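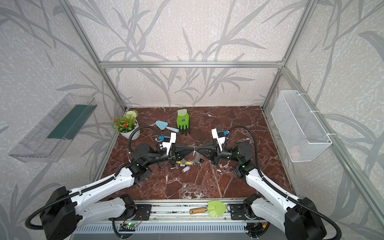
Trowel, glove and the potted faux plant on the marble. Wire basket up on the right.

Potting corner FAQ

Updated January 16, 2022. Quick answers, more when theres time.

Is the plant real?
No. Artificial, white pot, white ball flowers and some orange-red ones. Dust it with a dry paintbrush. Don't water it -- people have.

How is the basket held up?
Two white cable ties, near the top corners. Fine for gloves, seed packets, twine. Not for bags of soil.

And the shelf on the other side?
Clear plastic. Light stuff only. Wipe with a damp cloth, no glass spray, it goes cloudy.

Where do I get the leaf wallpaper?
Ours is the Fosard gray leaf, pattern 238. Other grays run bluer. Order one extra roll, matching the stems eats paper.

Does it wash?
Sponge, yes. Scrubbing, no. Mud splashes: let them dry, then brush off.

Won't soil scratch the marble?
Grit will. Put down a tray or old newspaper before you pot anything. Sweep first, then wipe. No vinegar!! Dulls the shine.

Do you sell the trowel?
Light blue one, yes, it's the Skistard. $20. Rinse and dry after use, hang it up or lay it flat.

Glove sizes?
Small to large. Measure round your knuckles. Between sizes -- go up. Sold in pairs only, sorry, we can't split them. Cold wash, air dry.

Can I get the whole set?
Trowel, gloves and faux plant together, $63. Wallpaper is seperate. Shipping is worked out at checkout.

Returns?
Unused, in January, full refund. Cut wallpaper can't come back.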